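The Robot That Would Put Away the Drinks

By Nuala Ó Conaill

Stelios Karagiannis did not set out to automate his refrigerator. He set out to automate his garage door, failed, and had a motor left over.

That was the start of Ornar, which is either a home robot or a very expensive coat rack, depending on which week you drop by. It has one arm, a rolling base made from a bar cart, and a gripper printed in a gray plastic that Stelios describes as "food safe, probably." Its job, when it is finished, will be to take drinks off a table and put them in the fridge. You may feel that this job is already covered. Stelios's family feels that way too, and has said so at dinner.

The arm is being built at Nernness, a shared workshop over a tile showroom, where members pay 40 dollars a month for a bench, a key and the right to complain about the drill press. Stelios has the bench by the window. Beside him is Bảo Huỳnh, who writes the control software and who joined the project, he says, because he heard "bar cart" and misunderstood.

The hard part of a robot is the hand. Any hobbyist with patience can make an arm swing through the air and stop more or less where it was told. Closing four fingers on something round, slick and full of juice is another matter. The first gripper squeezed until the cap popped. The second was so gentle that the bottle slid through it like a fireman down a pole. The third worked beautifully on a tennis ball, and for a while there was serious talk of a robot that put away tennis balls.

So in the spring they went back to watching people. Bảo's theory was that they had been programming the robot to do what they imagined hands did, and that neither of them had ever really looked. They began sorting through pictures of the chore being done the ordinary way. 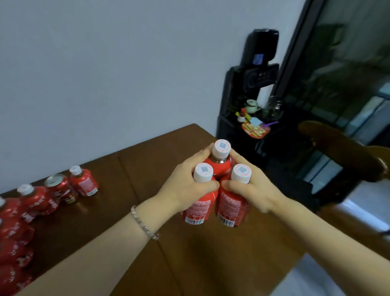 Stelios had written his whole grasp planner around one rule: one hand, one bottle. It was a tidy rule, and it took him most of a winter. People, inconveniently, see three bottles on a table and pick up three bottles, pressed together in a bunch between two palms, as if there were a tax on trips to the kitchen. The fingers hook over one bottle and lean on the next, and the bottles do a good part of the holding by pushing against each other. There was no line in the planner for that. Stelios looked at it for a long time and then went out to buy a sandwich.

What came back with the sandwich was a new idea. If the load could hold itself together, the gripper didn't need to be clever. It needed to be wide. He drew up two curved paddles lined with strips cut from a yoga mat, facing each other like a pair of hands about to clap. Bảo named the design Piluton and refuses to say why. The paddles were printed overnight, and one of them came off the bed looking like a potato chip, so they were printed again.

Piluton's first day was a qualified triumph. It picked up two bottles and carried them the length of the bench. It then attempted to put them down, and here we come to the matter of letting go, a topic on which the robotics books on Stelios's shelf are strangely quiet. Opening the paddles all at once gave each bottle a small push outward. One stayed up. The other went off the bench and under the laser cutter, where it was retrieved with a yardstick by Declan Ní Bhriain, who builds ukuleles at the next bench and has learned to keep his feet up.

"I like having them here," Declan told me. "It makes my stuff look sensible."

They slowed the release. They slowed it some more. At present Piluton opens with the caution of a man leaving a nursery, and a drop-off that takes a person a second takes the robot long enough that you could reasonably go and make tea. But the bottles stay up.

The fridge, of course, is where everything gets worse. A bench is flat, open and well lit. A fridge is a small bright cave with glass ledges, a door that swings into the work area and a population of jars and knotted bags that the robot has no opinion about. Bảo's vision code was trained on a bare shelf in an unplugged unit at the workshop, and a bare shelf is a thing found only in showrooms and in the homes of the recently divorced.

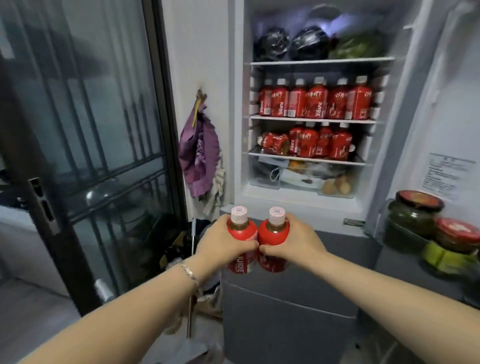
A shelf is a crowd

Shown a fridge like that, the vision code did what any of us might do and gave up. It is good at finding one bottle. Faced with a row of them in the same red label, shoulder to shoulder with a second row behind, it reported a single object of remarkable width. Bảo printed this out and pinned it over his bench.

He has since taught it to look for caps. A cap is small, pale and more or less round, and it sits on top where a camera can find it. The new version is called Tuhumury, which Bảo says is just a sound he likes, and it took 200 practice runs before it could be trusted to tell a gap from a bottle. Eoin Cullinane, who teaches evening welding and keeps the workshop calendar, sat through a good many of those runs, mainly because the robot was between him and the coffee.

"It thinks very hard," he says. "You feel you should be quiet."

Then there is the question of which way up. Stelios holds that a bottle belongs on its base and that a robot should insist on this. Bảo points out that real people run out of headroom, or of patience, and lay things down wherever they'll go. This argument has been running since before I started visiting and shows no sign of wearing out. There is a whiteboard devoted to it, with diagrams, and a drawing of a bottle wearing a crown that both sides claim.

For now the code allows lying down as a last resort. It has yet to be tested with a full shelf, owing to a disagreement between the arm and the fridge door on 10 Jun 2020 in which the door came off better. The elbow joint is being reprinted in a thicker plastic, and the bar cart has been fitted with sandbags to stop it from tipping when the arm is stretched out.
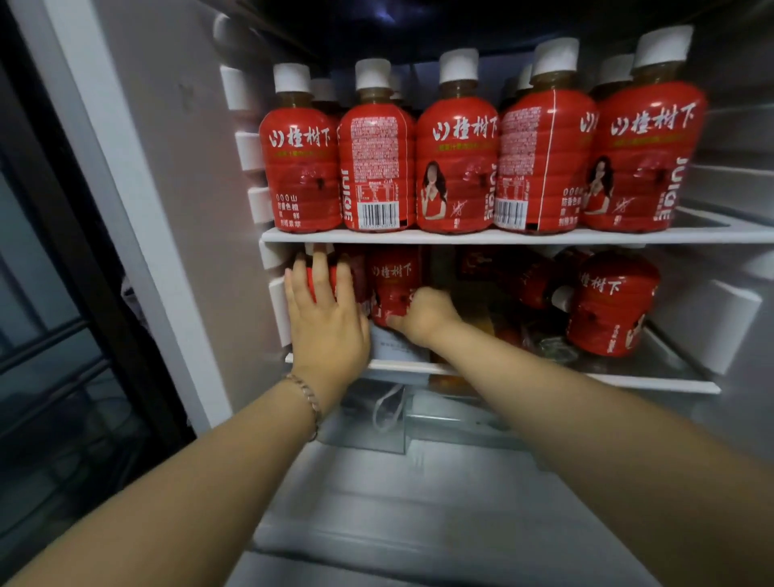 The sandbags helped with the tipping and ruined the steering. Ornar used to glide. Now it sets off across the workshop like a loaded shopping cart with one bad wheel, pulling gently to the left, so that Bảo has to begin every run by aiming it at the fire extinguisher. He could fix this in software. He says he has grown fond of the fire extinguisher.

I asked Stelios what he would do differently, and he thought about it while picking yoga mat off his sleeve. Bigger wheels, he said. A shorter arm. He would have started with the hand and bolted the rest on behind it. He would also have bought the good screws.

Would he have picked a different chore? He looked at me as though I had suggested a different child. Putting away the drinks is a fine chore, he said, it has everything in it: reaching, holding, finding a space, letting go. Do that well and laundry is next.

Across the room Declan lifted his feet. The cart had begun to move.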